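How to clean and check a glossy table lamp

Updated 2023-10-31 by Yoon-hee Chae

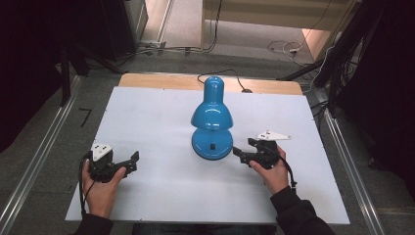
Before you start

Switch the lamp off, then take the plug out of the wall. Leave it for 30 minutes if it has been on, longer if it takes an old filament bulb. Bring the whole flex up on to the table so that nothing is hanging over the side and pulling on the base.

Work on a flat board or an old tray with a folded towel on it. Shiny lamps scratch underneath more easily than people expect, and one grain of grit on a bare tabletop is enough to leave a ring.

You will need:
2 soft cotton cloths (old T-shirts are fine)
a small bowl of lukewarm water
3 drops of washing-up liquid
cotton buds
a dry paintbrush, the soft sort

Do not use kitchen spray, cream cleaner or the green side of a sponge. Cream cleaner leaves a dull patch on a gloss finish, and you can't polish it out afterwards.

Step 1: Take the bulb out

Hold the shade steady with one hand and remove the bulb with the other. Wipe the glass with a dry cloth and put it somewhere it can't roll. If the bulb is stuck, stop and leave it where it is. You can clean the outside perfectly well with it in.

Step 2: Dust first

Brush from the top of the shade down to the base. Tall, narrow shades collect dust on the inside too, so tip the lamp a little and let it fall out on to the towel. Go lightly round the join between shade and base.

Step 3: Wipe the outside

Dip a cloth in the soapy water and wring it out hard. It should feel damp and leave no drops behind. Wipe in long strokes, top to bottom, and turn the lamp by its base as you go. Never turn it by the shade.

Go over it again with plain water, then dry it straight away with the second cloth. Strong colours such as bright blue show every water mark, and they are much easier to deal with now than tomorrow.

Step 4: The switch

Keep the wet cloth away from the switch. Use a dry cotton bud round the edges, and press the switch a few times with the lamp still unplugged. It should click cleanly both ways. If it feels loose or sticks halfway, don't use the lamp until the switch has been replaced.

Step 5: Check the flex

Run the flex through your fingers from the base to the plug. You are feeling for nicks, flat spots and stiff places. Look closely where it goes into the lamp - that is where it usually wears. Tape is not a repair.

Step 6: Put it back together

Leave everything to dry for another 30 minutes. Refit the bulb, checking that its wattage is no higher than the figure on the lamp's label. Set the lamp down where the flex can reach the socket without being stretched, then plug it in and switch it on.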